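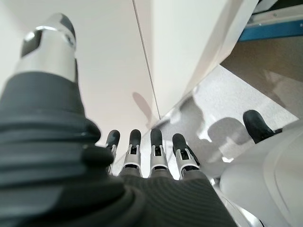
Thumb and fingers of a robotic hand, with a white room behind.

Skarkeo Goatskin Work Gloves, unlined

Okay, gloves! I've been selling these since my first November in the shop and I still get more email about them than anything else I carry, so I finally sat down and rewrote this page from scratch. If you read the old one, most of what's changed is the sizing part, plus a longer bit on washing at the end (yes, you can wash them, please stop writing to me in a panic).

The Skarkeo is a plain goatskin glove with no lining. Goatskin all over, palm and back, with a short elastic strip sewn inside the wrist and a hemmed cuff. They come in one color, a pale cream that goes the shade of toast after a month or two of yard work. People ask for black. Skarkeo doesn't make black, and I've asked them twice.

What I like about goat is that it's thin and still hard to tear. Cowhide gloves are great for hauling firewood, and I keep a pair by the back door for exactly that, but try picking up a finishing nail in them. In the Skarkeos I can tie a knot in garden twine, pull a single weed out from between two carrots, and get my keys out of my pocket, though that last one depends on the pocket. The leather has a slightly pebbly grain too, so it grips a shovel handle nicely even when your hands are tired.

The thumb is the other big thing. It's what they call a keystone thumb, meaning the thumb is cut as its own piece and set into the palm at an angle. Cheaper gloves use a straight thumb, where the seam runs up the side and you feel it every time you squeeze something. I pruned a whole row of raspberries in straight-thumb gloves once and had a blister right in the crook of my hand for a week. The keystone shape costs more to sew and I think it's worth every penny.

Sizing

They run small. I'll say it again because half my returns come from this: they run small! Measure around your palm just below the knuckles, leaving the thumb out, with your hand flat and relaxed. That number in inches is your size. If you measure 8 inches, you're a size 8, and I'd send you the 8 if you like a snug glove and the 9 if you're between the two or have long fingers. Goatskin stretches across the palm as it breaks in but it doesn't get any longer, so if your fingertips are jammed against the ends on day one they'll be jammed against the ends next year.

No tape measure? A strip of paper and a ruler will do it. My own hands are wide and short, and I wear the 9 with a little spare leather at the tips, which bugs me for threading needles and for nothing else.

Children's sizes aren't made in this one. The Endila garden glove comes in two kid sizes and it's a nice little glove, cotton back with a leather palm, and it has its own page.

Breaking them in

Wear them around the house for an evening. That's really all I do. I know people who soak new gloves and let them dry on their hands, and if that's your thing I won't stop you, but I've tried it both ways and couldn't tell the pairs apart by the end of the season. The first few days they feel papery and a bit stiff across the knuckles. Then one morning they don't.

What they're good for

Pruning, fencing, stacking lumber, moving rocks, driving the tractor, cleaning out gutters if it's been dry. I wear mine for roses, but a big old climber with proper thorns will get through thin goatskin and I'd send you to the Pelletier long-cuff pair for that, which goes nearly to the elbow.

They are no good in real cold. There's no lining, so below freezing your fingers will hate you. You can fit a thin wool liner inside if you go up a size, and I do that for feeding the hens. They also aren't rated for chemicals, welding or electrical work, so please don't.

Washing

Put the gloves on. Wash your hands with saddle soap and lukewarm water, get the dirt out from between the fingers, rinse, and squeeze (don't wring). Take them off, pull the fingers straight, and lay them flat somewhere airy, away from the stove. They'll look terrible and feel like crackers when they're dry. Put them on and make fists until they soften up. A dab of leather conditioner afterward is plenty. I use the Vastier balm, and one tin has lasted me through more pairs than I can remember.

Don't put them in the dryer. A customer sent me a photo of what came out of hers and it would have fit a doll.

Price and shipping

A pair is $26, same price in every size. I ship within two days when I have your size on the shelf. Orders over $200 go out free, so clubs and crews tend to pool together. If you need a lot of them, say for a whole landscaping outfit, email me first, since I usually keep 400 pairs in the back but the middle sizes go fast in spring.

Returns are easy as long as the gloves are clean. Try them on indoors, grab a broom, make a fist, pretend to dig. If they're wrong, send them back and I'll swap the size. Once they've been out in the dirt they're yours, but if a seam lets go in the first year I'll replace the pair, dirt and all. Just send me a picture of the seam and tell me which size you have.

Page updated 20/04/2021

Contact: Garnet Li, use the shop email form | Copyright Garnet Li, all rights reserved | Back to top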